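I came to robots the way other people come to sourdough. A friend dragged me along to a Friday open evening, I stood next to something that whirred for ten minutes, and by the time I got home I was pricing servos instead of eating my dinner. I'd never built anything bigger than a bookcase (it leans). Eleven months on I'm part of a little gang at the Feltatham shared workshop trying to get two arms to tidy up the crockery, and I can't remember what I used to do with my evenings!
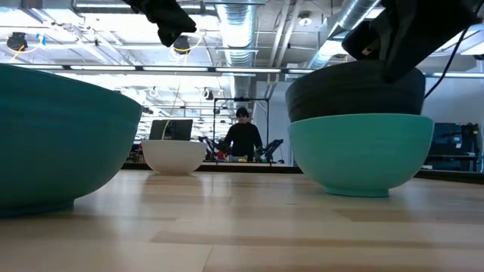
Feltatham Makers — Robotics Bench Group

The project is called Fluvadero, which was Tsung-han Yip's idea and which he refuses to explain. He's the one who keeps us honest about scope. I wanted plates, cups, cutlery, the lot, and he said bowls. Just bowls, put one inside the other, and when you can do that 15 times on the trot we'll talk about cups. I sulked for a bit and then spent three weeks finding out how hard bowls are.

A bowl gives you one good place to hold it, the rim, and the rim is a curve. Come in square and the fingers close nicely over the edge. Come in a few degrees off and the whole thing scoots away like a bar of soap. Then there's the letting go. We had a spell where the arm would place a bowl beautifully and lift off with it still stuck to one finger, and the fix was to open wider and pause before moving up. It took us a whole evening to find that, and most of it went on arguing about the software.

We've named the arms, of course. Tu is on the left and Kusis on the right, and Kusis is the better behaved of the pair. Tu had a loose bracket all through November and I'd swear it still holds a grudge. They hang off a frame made of black aluminium extrusion, and if you're thinking of building one yourself, my advice is to buy more corner brackets than you think you need. Ours twisted every time both arms moved together until we doubled them up, and I'd been blaming the motors.
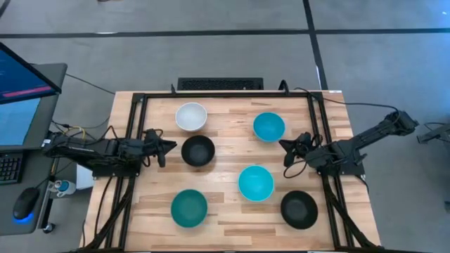
Cable runs were the other thing I got wrong. I'd zip-tied everything down tight because it looked so smart, and the first time Kusis reached right across the table it pulled its own plug out. Now we leave a good loop at every joint and nobody minds what it looks like.

Money, then, as people always ask. My share has come to nearly £900, spread over the year, and a fair chunk of that was parts I bought twice. The bowls were the cheap bit. I went for a mix of colours on purpose, and I'd do it again, as the dark ones gave our vision code a terrible time at first and it was much better to find that out early on. 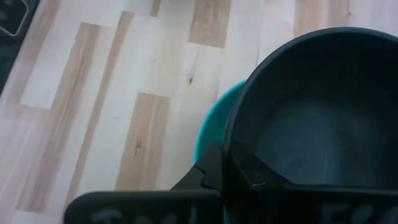 Most of my time these days goes on the fingers. I've been through a few shapes already and the wide flat ones are my favourites so far — they're forgiving when you come in slightly crooked, though they do need more room between one bowl and its neighbour. Tsung-han wants to try a softer pad next. I've got a sheet of rubber in the garage and a new blade for the knife, so that's my weekend spoken for.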